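How I fold and shape croissants at home (the small ones)

I've been making these in my kitchen in Ullport for long enough now that the dough has stopped frightening me, and a few of you asked for the whole method in one place after I mentioned it in the rye bread post. So, the small crescent ones, the sort you can eat in a couple of bites with coffee. If you want the big straight ones you can use the same dough, just cut wider triangles.

Start the evening before. I mix strong white flour, cold milk, a spoonful of sugar, salt and dried yeast until it all comes together, then knead it only until it looks smooth. Don't go mad with it! I used to knead it like a loaf and then wonder why it sprang back at me the next day like a rubber band. Flatten it into a rough rectangle, wrap it and put it in the fridge overnight.

The butter matters more than the flour, I think. I get mine from the Norðdahl dairy stall when it's open (they do a firm unsalted block that bends without cracking) and whatever the supermarket has when it isn't. Bash it between two sheets of baking paper with a rolling pin until you have a flat square half the size of your dough. It should feel cool and bendy, a bit like a leather belt. If it's greasy, back in the fridge it goes.

Now the folding. Lay the butter on one half of the dough, close the other half over it like a book and pinch the edges shut. Roll it away from you into a long strip, then fold it in thirds like a letter. That's one turn. You want three of them, with 50 minutes in the fridge between each, and yes, I do set a timer, because I once wandered off to the allotment and came back to a brick.

Keep the open edges to your left and right each time you roll. I press a fingertip into the corner of the dough to mark how many turns it's had. One dent, two dents, three dents. It looks silly and it saves so much muttering.

After the last turn, roll the dough out until it's as thin as a pound coin and trim the edges with a sharp knife. Keep the trimmings, they're lovely rolled in cinnamon sugar. Cut the sheet into narrow triangles, make a little snip in the middle of the short side, and roll from there towards the point. The tip should end up tucked underneath. Then bring the two ends round towards each other to make the curve. Pull them in further than feels right, as they relax a lot while they prove.

Proving is where I've had most of my disasters. In January my kitchen is so chilly that they need 4 hours, and in June they can be ready well before that. Give the tray a gentle wobble: if they shiver like jelly, they're ready. Don't put them anywhere hot to hurry them along, or the butter runs out all over the tray and you'll smell it before you see it.

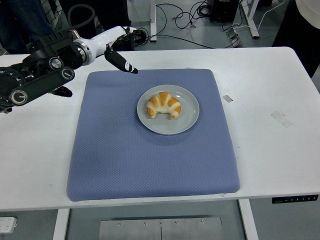

Meltard Home Baking Notes, page 43

Brush them with beaten egg, going along the ridges and keeping off the cut sides as much as you can. A clump of egg in there glues the layers together. I like the golden, glazed look on top with paler bits in the dips, so I stick to one thin coat. My Skundisov oven runs fierce at the back, so I turn the tray round halfway through.

Bake them hot to begin with, then lower the heat once they've puffed up and leave them in until the ridges are a proper golden brown. Mine always want a bit longer than I think they do. Move them to a rack and try to leave them alone for a while (I never manage it with the first one).

They freeze well after shaping, before the prove. Put them on a tray until hard, then into a bag, and take out what you want last thing at night. Leave them covered on the worktop and bake them in the morning.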